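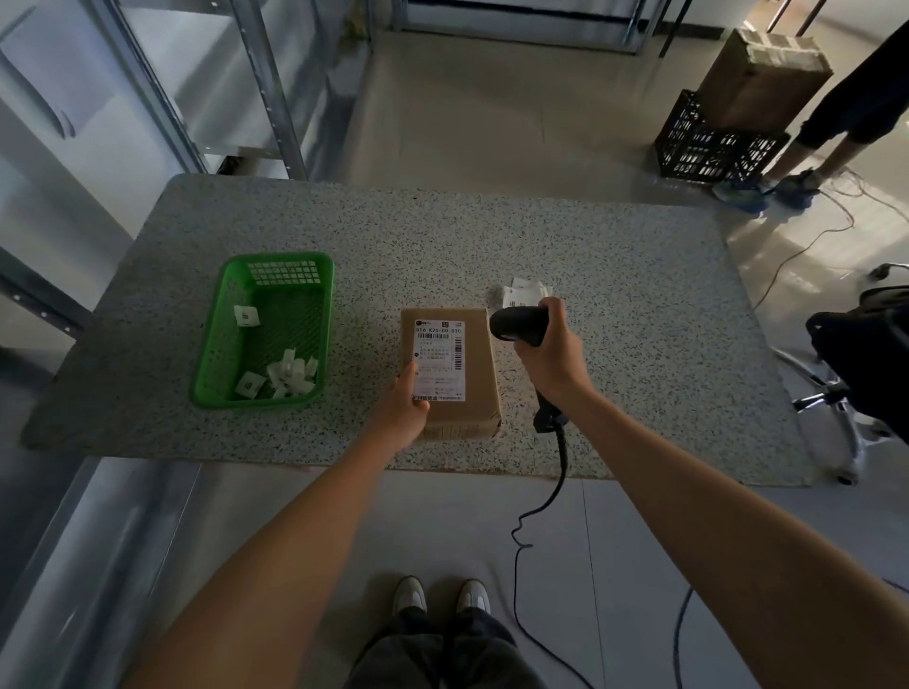
One small box on the packing table, scanner in hand and the green basket of tags next to it.

How I scan parcels in without losing my mind

Posted December 26, 2022

I started booking in my own stock back in October, when I moved everything into a little unit at Parska, and my first go was a shambles. I had boxes on the floor, boxes on the chair, and two of the same item entered twice (I only found out when I went to sell the second one!). I've settled into a way of doing it now that suits me, so I'm writing it down for anyone else who runs a small shop and has a pile of cardboard staring at them.

What you need

A table you can stand at, a handheld barcode scanner, a basket for tags and slips, a stack of blank labels and some shelving within reach. Mine is a corded scanner. I did look at the cordless ones, but I know myself and I'd never remember to charge it. I keep my list in Plornia, though a plain spreadsheet will do the job if your scanner types straight into it, as most of them do.

Setting up

Clear the table first. I mean properly, mugs and all. Put the basket on the side of your weaker hand and the scanner on the other, with the blank labels just behind it. If your scanner has a curly cable, let it hang over the front edge so it doesn't drag across the labels. Do watch your feet, mind, I've stepped on mine more than once.

Open your list and click into the first empty cell. Then scan any old thing as a test. If the number lands in the right place, delete it and off you go.

Scanning a box

1. Put one box in front of you with the shipping label facing up. Just the one. The rest can wait on the shelf.

2. Hold it still with your free hand, keeping your fingers on the bottom part of the label or off it altogether, so long as the barcode is clear.

3. Work out which code you want. Courier labels often have a long barcode across, another running down the side and a little square one in the corner, and they don't always give you the same thing. I go for the one across, every time. Pick one and stick with it, or your list will be a right muddle.

4. Tilt the scanner down towards the label and squeeze. If you don't get a beep, lift it a bit before you try again. Shiny tape over a barcode is a pain, and changing the angle usually sorts it.

5. Look at the screen. I skipped this for my first 38 boxes and had to do the lot again.

6. Drop any loose tag or slip in the basket and put the box on the shelf before you pick up the next.

If a code won't read

Type it in by hand from the printed line, then stick one of your blank labels on the box with the number written nice and big. My Durnel deliveries need this more than the Oosthuizen ones, for whatever reason.

How long it takes

I can do 18 boxes in the time it takes a pot of tea to go cold. My biggest day so far was about 100, and I wouldn't rush to repeat it. Empty the basket when you stop, too. I leave mine far too long and then spend an evening sorting little bits of paper on the sofa.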